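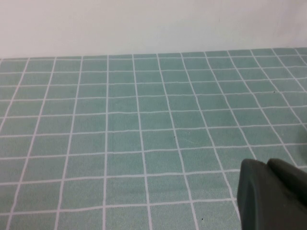

## The green work corner, and where the headphones went

March 2024

I said in January that I would write up the work corner once I'd lived with it for a bit. I have now, so these are my notes on the surface, the marks on it and the mug tree.

The corner is at the back of the flat in Stokport, against the one wall that doesn't have a radiator or a door on it. The wall is plain white and I've left it that way. I had a shelf up there in the last place and all it did was collect things I didn't want to deal with, so there's no shelf this time.

The space is 167 cm wide. I know this to the centimetre because I measured it wrong twice and had to send a worktop back to Indden, who were fine about it but charged me for collection. The replacement fits with a finger's width to spare at one end.

## Why green squares

I wanted a work surface with a grid on it. I do a lot of small cutting and gluing, mostly card and bookcloth, and I'm tired of looking for a ruler when all I need is to see whether an edge is straight. White lines on green are easy on the eyes in the evening too. The old surface was glossy and white, and with the lamp on it I used to end up squinting.

The green goes right back to the wall. I would recommend doing that if you have the choice. On the old desk I stopped short by a hand's width, and every offcut and pencil found its way into the strip behind.

The lines aren't all dead straight if you look closely. Some of them wobble a little. It doesn't matter for lining up a sheet of card by eye, but I wouldn't measure from them, and for anything that has to fit inside something else I still get the steel rule out.

## Marks

It has picked up a lot of fine marks. None of them are deep. They're light little streaks going every which way, and some of them curve, which makes me think most come from dragging things about and only a few from the knife. You see them more from close up and from the side. From a chair you hardly notice.
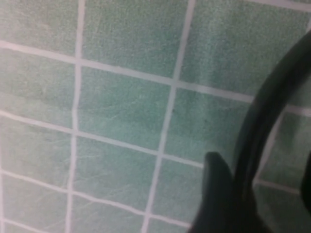 *Fine scratches on the green, close up.*

I tried three things on them:

- Warm water and washing-up liquid, with a soft cloth. Took off the glue dust and made no difference to the scratches.
- A cream cleaner from Gurero that I already had under the sink. I used it on one corner and stopped, as it left the patch looking duller than the rest.
- 2000 grit paper, used wet, on an offcut. It swapped a few scratches for a great many smaller ones. I didn't take it any further.

So I've gone back to the cloth and washing-up liquid and I'm leaving the marks alone. I lift heavy things now when I want to move them. I've also stuck felt under the base of the lamp, and I should have done that on the first day.

## The headphones

The other thing that needed sorting was the headphones. They're big black over-ear ones, and they used to live on the work surface itself, so they were always in the way and I was forever picking bits of card out of the ear pads. I looked at proper headphone stands. The ones I liked cost more than I wanted to spend on a hook, and the cheap ones tipped over as soon as I touched them in the shop.

Then I was in Avcı, the household shop near the station, buying a sieve, and they had a wooden mug tree in the bargain basket for £2. Round flat base, a post, a few pegs sticking out at angles. The wood is pale and I haven't put anything on it. I keep meaning to oil it.
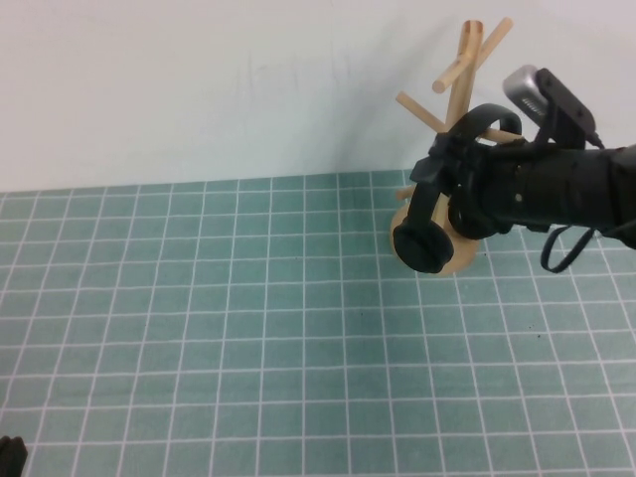

*The mug tree on the green, with the headphones on it.*

It does the job. The pegs slope upwards, so the band doesn't slide off, though the headphones hang lopsided however I put them on. I've stopped straightening them. The base is wide enough that it stays put if I pull them off with one hand.

Two small complaints. The pegs are a bit short for a thick band, so you have to aim. And the wall around there has started to get grey smudges and scuffs on it. I've had a go at the worst with a damp sponge and it came up a bit better. I may repaint that stretch in the summer if the tin in the cupboard hasn't dried up.

## Still to do

Oil the mug tree, or decide not to. Find somewhere for the charging cable that isn't the floor. Get a small brush and pan to keep by the chair, as crumbs and specks show up on the green far more than they did on white, and I've been using my sleeve.

If anyone has got light scratches out of a surface like this without dulling it, please leave a comment with what you used.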